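Pale wooden tables: the questions I get asked most

I started Sirov as a page of notes to myself on looking after wooden tables, and it has grown into this. I'm not a cabinet maker, just somebody who has sanded far too many table tops in a cold garage. If your question isn't answered below, use the contact form and I'll get to it (evenings, usually after 9 pm, with tea).

Pale wood with the light on it: 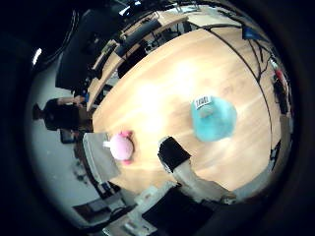
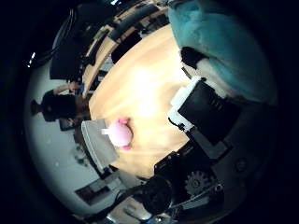
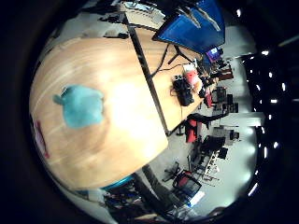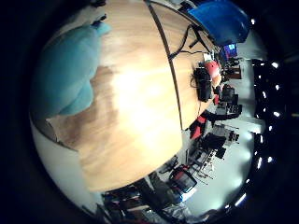
One reader wrote in to disagree with me about oil, saying that hard wax is the only finish worth putting on a table that gets used every day, and that I'd come round to it once I'd lived with children. Fair enough! I still like oil because I can patch a bad spot in an evening, but plenty of you are on the wax side and your tables look lovely.

How do I know what finish is on my table?

Put a drop of water somewhere it won't be noticed and leave it for ten minutes. If it soaks in and goes dark, the wood is bare or the oil has worn out. If it sits there in a bead, there's still something protecting it. Varnish feels a bit like plastic under your fingernail, and oil and wax feel more like, well, wood. Second-hand tables can have two or three things on them at once, so try more than one place.

Why has mine gone orange?

Sunlight and old varnish, mostly. Pine is the worst for it. Some woods darken and some fade, and the patch under the fruit bowl will always tell on you. Move things about every few weeks, especially in the first summer. To get the pale colour back you'll need to sand off the old finish and start again, and I'd use an oil with a touch of white in it. The one I buy is from Sodmont, the 479 shade. Their 1014 is the same stuff without the white and it came out much yellower on my kitchen table than I wanted.

How often should I oil it?

A dining table that's wiped every day, twice a year. A side table, whenever it looks thirsty. I do ours in October and again when the clocks go forward, purely so that I remember.

How thin is a thin coat?

Thinner than that! Everybody puts on too much, me included. Rub it in with a lint-free cloth, wait as long as the tin says, then wipe off everything you can, and then wipe it again. If it's tacky the next morning you've left too much on. Rub it over with a fresh drop of oil and a clean cloth and it will usually come right.

What do I do with the oily cloths?

Please read this one even if you skip the rest. Cloths with linseed or similar oil on them can heat up by themselves and catch fire. Don't scrunch them up in the bin. I lay mine flat outside, in a single layer, away from anything that could burn, till they've gone stiff. Then check what your council wants done with them.

Can I get rid of white rings?

Often, yes. A white ring is damp caught in the finish, and it may go on its own in a day or two. If it doesn't, try a soft cloth with a little oil and patience. Black rings are another matter — those have got into the wood, and that means sanding or a wood bleach.

My table top is veneered. Can I sand it?

By hand, gently, with fine paper, and stop often to look. I went straight through the veneer on a Prolier side table that cost me £92 and I'm still cross about it. Keep electric sanders well away.

There's a gap down the middle where two boards meet. Should I fill it?

I'd leave it till you've seen it through a whole year. Wood shrinks when the heating's on and swells again when it's damp, and filler put in over the winter tends to get squeezed out by summer.

Do you take on tables for other people?

Sorry, no. The garage holds one table and it's mine. I do still have the notes from the 12 tops I've finished so far, and I'm happy to send you whichever matches your wood.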